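About Clustdale Children's Dental Center

Clustdale Children's Dental Center provides preventive and restorative dental care to infants, children and teenagers in Clustdale, Moura and the surrounding towns. The center was established by Dr. Ismael Andrade, who remains its clinical director. It began with 2 treatment rooms on the Moura road and moved to its present building when the number of families on its register passed 600.

Our dentists treat patients from the eruption of the first tooth until the age of 18. Services include routine examinations, cleanings, fluoride varnish, sealants, fillings, space maintainers and the care of injured teeth. Children who need orthodontic treatment are referred to a specialist, and we remain responsible for their regular checkups while braces are worn.
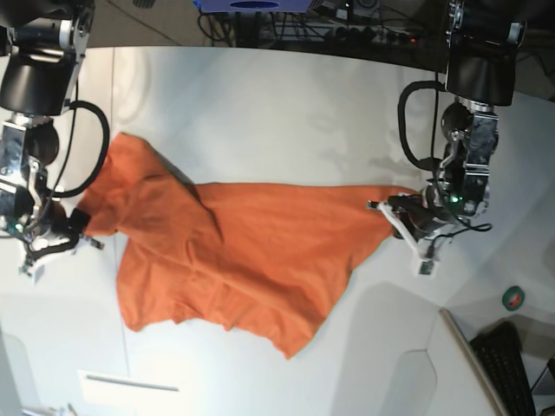

A first appointment lasts 45 minutes. It includes a review of the child's medical history, an examination and a conversation with the parent or guardian about brushing, diet and the use of bottles and pacifiers. Parents are welcome to stay in the treatment room throughout the visit. Very young children are usually examined on a parent's lap.

The center also conducts a school sealant program each August, before classes resume. Registration forms are available at the front desk and from participating school nurses. Children do not have to be registered patients to take part.

Patients with physical, developmental or sensory needs may request a longer appointment or a quieter hour. Please inform the office of these needs when scheduling.

Appointments may be made by telephone or in person. A parent or legal guardian must sign the consent form before any treatment is given.

Page last reviewed 6/30/21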